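Clilville author's first novel goes back to the printer

The first print run of Rosalie Ammann's debut novel, The Bosman Ledger, has sold out, and a second printing has been ordered, her publisher said.

Grevinbridge Press printed 1000 copies of the book, which went on sale in August. The remaining stock went to shops in Clilville and Givport, and the publisher's own warehouse has none left. The second printing will carry the same cover, with a handful of corrections to the text.

The novel follows a bookkeeper at a grain company in a small harbour town who finds two sets of accounts for the same year. Ammann, who grew up in Clilville, worked in the office of a shipping agent before she began writing. She said the company in the book was not modelled on her old employer, although some of the office furniture was.

"I started with the ledger itself, what it looked like and who would have kept it," Ammann said. "The murder came into it much later. I had a whole draft where everyone lived."
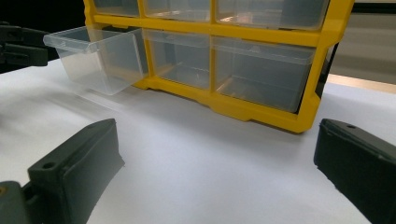
The book took her eight years to finish. It was turned down by several publishers before Elfriede Riedl, fiction editor at Grevinbridge Press, took it on. Riedl asked for the opening to be cut by 25 pages and for the ending to be moved from the courthouse to the wharf.

"Rosalie didn't agree about the wharf at first," Riedl said. "She went away and wrote it both ways, and we used the second one. The courthouse chapter is a good chapter and I hope she finds a home for it."

Reviews have been mostly favourable. The Givport literary quarterly praised the dialogue and the portrait of the town in winter, but found the middle section slow and said one of the minor characters, a ferry engineer, disappeared without explanation. Ammann said the engineer would be back.

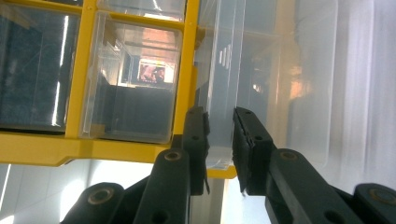
She is now working on a sequel set three years after the first book, with the same bookkeeper as the main character. The publisher has signed for 2 more novels. No title or release date has been announced for either.

Ammann will read from The Bosman Ledger at the Clilville library at 7 p.m. during the library's autumn program. The reading is free, but seats must be booked at the front desk or by phone. A signing will follow, and copies from the second printing are expected to be on sale at the door. Readers who have already bought the book are welcome to bring their own copy.

A second reading is planned for Givport, at a venue still to be confirmed. The Clilville library also has the novel on its loan list, with a waiting list at present. A large-print edition is due next year, and Grevinbridge Press said it was in talks about an audiobook.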